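Erngate kitchen notebook, October, continued

Opening menu, test day four. Started 7:40 a.m., later than planned. The landlord at Norham had changed the code on the back gate and told the bakery, the dentist and, I assume, the pigeons.

Where we stand: the old Beneš menu is the thing everybody in town wants back, and the thing everybody in town remembers differently. The goulash was dark. The goulash was red. It came with six dumplings, it came with two enormous ones. I have the original recipe cards in a shoebox, and the one for goulash says "onions, as usual" and then a phone number.

Batch A: beef shin, equal weight of onion, lard, sweet paprika added off the heat. Cooked down for most of the morning. Good color, a bit flat. Marjoram went in at the end and helped, though I was heavy-handed and for a while it tasted like a drawer.

Batch B: same thing with caraway toasted first and a spoon of vinegar right before serving. Better. The vinegar does what I had been trying to do with more salt. Sauce still too thin to sit on a dumpling. Rye crust crumbled in, as my grandmother would have done without writing it down, and that fixed it in ten minutes.

Dumplings: steamed, sliced with thread. The first log collapsed when I lifted the lid to check whether it was collapsing. Second log fine. Leave the lid alone. I am writing that in capitals on the wall: LEAVE THE LID ALONE.

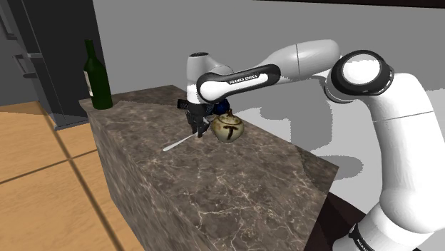
Zolemside, after tasting B from the pot, thought it was close but that the Beneš version had been sweeter, and that if we put rye in it we should say so on the menu before somebody with an allergy says so for us. Fair on both counts. Sweeter probably means the onions went longer than I have patience for. Will try them the full stretch in Batch C and find something else to do with my hands. Allergy line added to the draft.

Costing, done at the counter while the onions sulked. Shin at the new price puts a bowl of B at a number I can live with if lunch covers stay above 54. Below that we are running a soup charity with a wine list. The dining room seats 94 if you believe the fire certificate, and fewer if you believe in elbows. I plan to set it for fewer and let the Saturday crowd complain about the wait, a local hobby anyway.

Bar: 13 wines by the bottle, down from the ridiculous draft list. Two of the reds are there because the goulash needs them and one is there because I already bought it. House white still undecided. The sample that came highly recommended smelled of wet cardboard, and I have put it aside for vinegar.

Service notes, mostly so I stop arguing with myself:

Soup goes out before the bread runs out, so bake twice. Once at six and again at eleven.

No foam anywhere.

Menu on one sheet, both sides. The tester sheet had a folding flap and three of us could not get it closed again.

Side salad is cucumber, dill, sour cream. Stop improving it.

The sign is stuck at the print shop. They want to know whether the mark over the s in Beneš is a smudge. I have now explained this on the phone, by email, and with a drawing on a napkin. The proof came back with the smudge tidied up. Sent it back again.

Permit for the sidewalk tables is application 1021, pending. The town wants a drawing showing the distance to the hydrant. I measured it, drew it, and discovered that I had drawn the hydrant larger than the restaurant. Redo tonight.
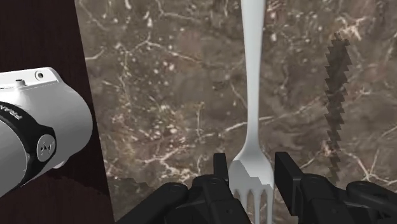
Notebook 2, p. 37

Batch C, afternoon. Onions went the full stretch, low heat, lid off, stirred whenever I remembered and once when the smell reminded me. They came down to something like jam. Beef in, paprika off the heat, caraway, stock to cover.

4:15 p.m. tasting: sweeter, darker, much closer to what I remember, though my memory is now about as reliable as the shoebox. Vinegar cut to half a spoon. Rye crust kept. Marjoram kept, on a leash.

Held a quart back in the walk-in to see how it eats tomorrow. If it improves overnight the way goulash is supposed to, we cook a day ahead and the morning crew gets an easier start.

Still to do: plum dumplings, for which the card says only "plums." Call the egg supplier. Ask for the new gate code in writing. Order thread.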